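Notes for week six: why wandering around is a game mechanic

Okay, so last time we did combat loops and I promised you something gentler. Today is about games where you mostly walk, poke at things and talk to people. I'm using Drolero as the main case, partly because it's short enough that you can all finish it before the next class and partly because I love it (you'll have noticed).

If you haven't started it yet, Drolero gives you a harbor town, 90 days on the calendar and almost nothing you have to do. You can work at the noodle stand. You can sit in on band practice. I spent my first evening with it riding the tram back and forth to hear what the passengers would say, and I was perfectly happy!

Idle content

I use this term for anything a player can do that doesn't move the main story. Drawers that open. A jukebox. The neighbor who complains about her knees and then, a week later, about her knees again. Rocío Villca, who wrote most of the townspeople, told our class last year that she drafted 3000 lines for characters you can skip completely. Players who rush the plot hear maybe a handful of them.

So why spend the money? Think about that before you read on, and write down your own answer — I'll be asking.

My answer is that idle content changes how the required parts feel. When the ferry shuts down in the third chapter, it hurts a bit, and it hurts more if you've been taking the ferry for fun. Compare Corninside, which has a gorgeous city and 49 shops with painted-on doors. I kept walking into them. After an hour I stopped looking at the buildings at all and just followed the arrow.

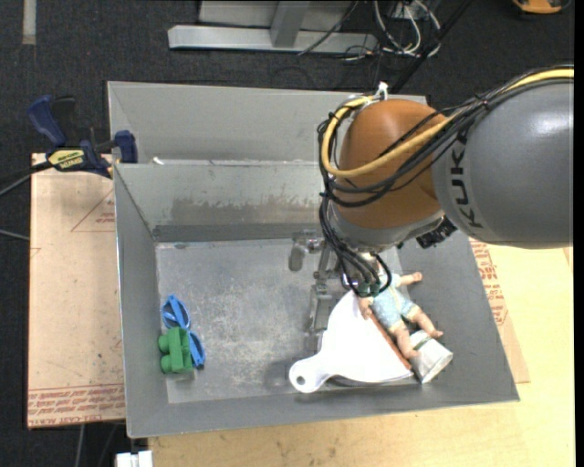
Fig. 1. KUKA robot arm reaching into a gray metal bin.

Jobs inside games

The part-time job is its own little genre. You stack, sort, pour or deliver, you get paid too little, and somehow you go back the next morning. Hortensia Quintero's essay in your reader calls these "borrowed routines," and I like the phrase a lot. She's harder on them than I am (she thinks most are padding), so read her with a pencil in your hand.

Two things to look for when you play the noodle stand shifts:

Does the job get easier because you got better, or because the game quietly slowed down?
Who talks to you while you work, and would you have met them otherwise?

For next class

Play Drolero through the end of chapter two. Read Quintero, plus the short Rin Sugawara interview on writing for characters you can ignore. Then give me 200 words on one thing you did in the game that had no point. Please don't summarize the plot, I know the plot.

Bring headphones if you have them. We'll be listening to the tram.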